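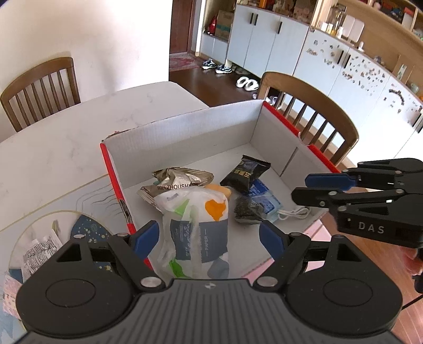
Packing box, both grippers in. Tissue pack between the blue pads of the near one.

Notebook, January, bench 2, 4:40 pm

Fault: gripper width reading drifts during a session. Fingers fully open should read the same at the end as at the start. Over 12 runs of the packing task it did not. Left hand unit was fine. Right hand unit was off by 3 mm by the last run, always in the same direction (reads narrower than it is).

The explanation going around is the battery. I don't buy it. Dinumel put the same story in their notes last fall and their fix was to charge more often, which also meant they restarted more often, and a restart zeroes the width. So of course it looked fixed. Nobody there ran a full battery without a restart, or if they did it isn't written down.

What I did today:
Full charge, no restart, opened and closed the right unit by hand with nothing between the pads. 422 cycles. Drift less than 1 mm at the end. Battery well down by then. If it were voltage I should have seen it.
Then squeezed the tissue pack, same number of cycles minus the ones I lost when the logger hung (see below). Drift came back, bit over 2 mm. So load matters, charge doesn't, or not much.

My guess is the linkage is slipping on the encoder shaft under load. A guess only. I have not opened the unit. Fröhlich supplied the shaft couplings for this batch and their sheet says no slip at this torque, but the sheet also says it was tested at one temperature on a new part, and ours are not new. Paint mark across the coupling tomorrow, squeeze again, see if the mark splits. If it doesn't split I was wrong and we look at the pad glue next.

Logger hang: froze at sample 3000, on the dot, twice. Third time it ran through. A round number makes me think buffer, but I've been fooled by round numbers. Left a note on the Gevoder board, no reply yet.

Safety point, smaller but I want it down. Two grippers over one shallow box means fingers near someone else's linkage. I caught the side of my thumb in the right one during run 7 or 8, not a cut, just a pinch. The risk sheet from Dedberg says "low, operator controlled." Operator controlled is true of the hand you are holding. It says nothing about the other person's. Asked for that line to be rewritten. Until then, one gripper in the box at a time when there are two people.

Data from the drifting runs: do NOT use the width channel. The rest is probably ok but I wouldn't swear to it. Someone suggested correcting it with a straight line from first reading to last. If it's slipping it goes in jumps and a straight line will make it wrong in new places. Leave it raw until the coupling is checked.

To do: paint pen, small hex key (the good one is missing again), spare coupling, ask for the right unit's service log if there is one.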